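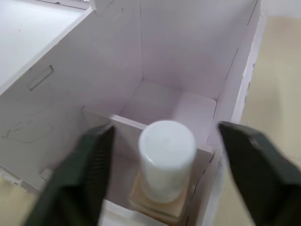 The wrist camera's view of the white cylinder on its wooden base, fingers open on either side.

Review: Fenimau wrist camera and finger set

We bought the Fenimau set in January to replace a fixed camera on a stand. Our work is collecting demonstrations for a learning system that handles small household objects. A person guides the arm through a task, the camera and joint readings are saved together, and the saved runs are used for training. The set consists of a small camera, a bracket for the wrist, two dark green fingers and the Larkano recording software. It has now been used for 1140 runs.

Fitting

The bracket went on in an afternoon. The instructions are short and the drawings are too small, but the parts fit. The cable is the weak point. It leaves the camera at the side and needs tying down in two places, or it pulls when the wrist turns. Ours failed after five weeks and the shop sent another without argument.

The view

The camera looks down between the fingers, so the part of the object that is about to be gripped stays in view during the approach. For lifting a cylinder out of a box with high sides, this matters more to us than sharpness. With the old stand, the box wall hid the last part of the reach and a good share of the runs had to be thrown away.

Focus is fixed and set for objects a little way past the fingertips. The fingers themselves come out blurred. I had expected this to bother the training and have seen no sign that it does. White objects inside a white box are harder. The exposure copes, but the edges of the panels are faint and I would use a darker box if I were starting again.

Quick wrist movements smear the picture. Do-yoon Seo, who records most of our drawer runs, now slows down before lining up with a knob. Her later runs have far fewer spoiled frames than mine.
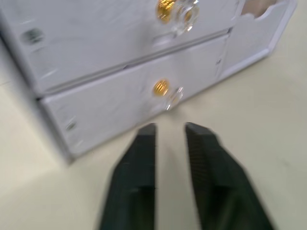
Lining up below the lower knob of the two-drawer unit. The blur comes with movement.

The fingers

The gripping faces are textured and hold smooth plastic well. Knobs are less certain. A round knob with a faceted end gives the fingers little flat surface to close on, and the grip has to be taken square to the drawer front. We tried the softer Olum pads over the fingers for a while. They held knobs better but peeled at the corners, and we went back to the bare fingers.

Recording

Larkano starts and stops from a foot switch, and a run can be marked good or bad as soon as it ends. Each run is saved in its own folder with the task name and the time. Deleting a bad run takes two clicks. Searching by task is slow once there are several hundred folders, and there is no way to rename a task afterwards without doing it by hand. The pictures and joint readings have stayed in step in every run I have checked.

Compared with the Villalobos

We borrowed a Villalobos camera before buying. It gives a cleaner picture in poor light and costs a good deal more. It is also heavier, and our arm sagged slightly at full reach with it fitted. For table work under ordinary room lights I would choose the Fenimau again, and order a spare cable with it.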